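19 de julho de 2025

Sábado, finalmente, e com a casa em silêncio, que é coisa rara. Tinha prometido a mim mesma que escrevia na quinta à noite, logo a seguir à assembleia municipal, enquanto ainda tinha as frases das pessoas no ouvido, mas cheguei tão moída que me deitei com os brincos postos. Fica então agora, com as falhas que a memória já foi abrindo.

Entregámos as assinaturas. Mil setecentas e noventa e uma! Escrevo por extenso porque me sabe bem. A senhora da secretaria recebeu-nos com toda a simpatia, carimbou a primeira folha e depois explicou que tinham de ser verificadas, que havia um prazo, que nos ligavam. Ligaram ontem de manhã: ficaram 1.624 válidas. As outras caíram por falta de número de documento, por letra que não se percebe, e algumas porque a mesma pessoa assinou duas vezes (a D. Lurdes do terceiro andar confessou logo que assinou no café e depois na farmácia, "por via das dúvidas", e quem sou eu para lhe ralhar). O que interessa é que eram precisas 1.000 para obrigar a câmara a discutir a venda dos prédios em sessão pública, e que passámos bem por cima disso.

A Inese Avotiņš esteve comigo na secretaria. Tenho de falar da Inese, que anda há meses nestas páginas só como "a vizinha do lado" e merece melhor. Foi ela que leu o contrato com a Prendano do princípio ao fim, anexos incluídos, num português que aprendeu já adulta e que é muito mais cuidado do que o meu. Foi ela que deu com a cláusula da página das garantias, aquela que diz que os inquilinos mantêm as rendas "enquanto subsistirem as condições atuais". E perguntou, com aquela calma dela, na reunião de bairro: quem é que decide quando é que as condições deixam de ser as atuais? Ficou tudo calado. O homem que a Prendano mandou, muito bem penteado, disse que era linguagem corrente neste tipo de operação e passou ao diapositivo seguinte.

Bem, mas a assembleia. A sala leva umas pessoas sentadas e outras tantas encostadas às paredes, e ainda assim houve gente que ficou na escada a ouvir pela porta aberta. O presidente da mesa quis começar pela ata da sessão anterior e demorou-se nela com um carinho que nunca lhe tinha visto. Depois veio a iluminação da rotunda. Depois um voto de louvor ao grupo coral. Eu olhava para o relógio e pensava nas mães que tinham crianças para deitar, e desconfio que havia quem na mesa pensasse no mesmo, por outros motivos.

Quando chegou a nossa vez, já passava das onze. Deram-nos três minutos por pessoa. Eu tinha ensaiado o meu discurso na cozinha tantas vezes que o meu filho já o sabia de cor e corrigia-me as vírgulas, e à hora da verdade saltei um parágrafo inteiro, o da creche, que era o mais bonito. Paciência. Disse o principal: que os prédios foram feitos com dinheiro público, que há famílias ali desde a primeira chave, e que vender tudo por junto a uma empresa sem ouvir quem lá mora não é maneira de tratar ninguém. A voz tremeu-me só no fim.

O Sr. Amílcar falou a seguir a mim e não usou papel nenhum. Contou que em novembro do ano em que foi morar para o bloco B não havia ainda luz nas escadas e que os vizinhos se juntavam de lanterna para levar as compras uns dos outros. Não pediu nada. Sentou-se. Houve palmas, o presidente mandou calar as palmas, e houve mais palmas.

Do lado da maioria, a vereadora respondeu que a proposta era "um ponto de partida". Já a da oposição, que votou a favor da mesma coisa há dois mandatos quando se tratava dos terrenos do Nirkau, indignou-se muito. Confesso que me irrita mais esta do que a outra. Com a outra, ao menos, sei onde estou. O meu pai dizia que os partidos descobrem o nosso bairro de quatro em quatro anos, e que lhes devíamos cobrar bilhete.

No final conseguimos o adiamento. A votação fica para depois do verão, e até lá a câmara tem de publicar a avaliação dos imóveis, a tal que a Mockus fez e que ninguém fora do gabinete leu. Não é uma vitória, e a Inese fartou-se de mo repetir no caminho para casa, mas eu vinha tão contente que falei sem parar desde a praça até à porta. Ela ria-se e dizia "sim, sim, amanhã". Tem razão. É preciso pedir a avaliação por escrito, com cópia para os grupos municipais, e guardar o comprovativo.

Para a semana que vem ficou combinado: imprimir 200 folhetos novos (os antigos têm a data errada e o telefone da minha cunhada, que já me pediu por tudo que a tirasse de lá), bater às portas do bloco D, onde quase não fomos, e falar com o pessoal do Clirnomov, que passou por uma coisa parecida e ficou com os papéis todos. Também queria escrever ao jornal, embora da última vez me tenham cortado a carta ao meio e a metade que saiu parecesse defender o contrário do que eu queria dizer.

Uma coisa que não quero deixar de apontar. À saída, já na escada, um rapaz novo que eu não conhecia veio perguntar-me se era preciso ser morador para ajudar. Disse-lhe que não, que bastava ter pernas e paciência - e ele deixou-me o contacto num talão do supermercado, que meti na mala e que hoje passei meia hora a procurar, com o coração apertado, até o encontrar dentro do estojo dos óculos. Chama-se Tiago ou Diogo, a letra não ajuda. Ligo-lhe na segunda, depois do almoço, e pergunto.

Agora vou estender a roupa, que já lá está desde manhã, e telefonar à minha irmã antes que ela se zangue. 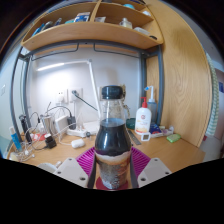
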